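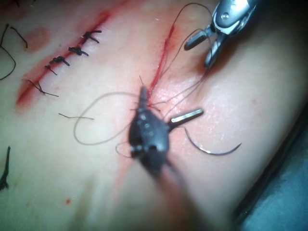 Budget for instruments, year two onwards

theatre_spanner
Putting together our October bid for the suturing rig. The arm is fine, Bondach came in lowest. What frightens me is everything that hangs off it. Fagundes want 841 for a needle driver, good for 20 uses. Is that normal or do I have a kind face?

P. Ongart
Normal. We paid similar at Eddale. Budget for the graspers too, they go first. And thread. Five stitches in and there are tails all over the skin, so whatever you allowed for suture, double it.

gantry_gus
Disagree on doubling. We got through 133 packs last year and I'd call our lot wasteful. Spend it on practice tissue. You want room for a second cut next to the first, and the small pads don't give you that.

P. Ongart
Gus, your lot do one session a month.

gantry_gus
Two. One was cancelled.

theatre_spanner
So thread up by half, bigger pads, and I sell a kidney for the drivers. Does anyone buy refurbished?

mesir_mo
Mesirbridge do them at 50 per cent off. Ours had a stiff jaw. Fine for training if your trainees enjoy swearing.

P. Ongart
Get the use counter reading in writing before you pay. Paweena

Contact the moderators | Copyright forum members | Back to top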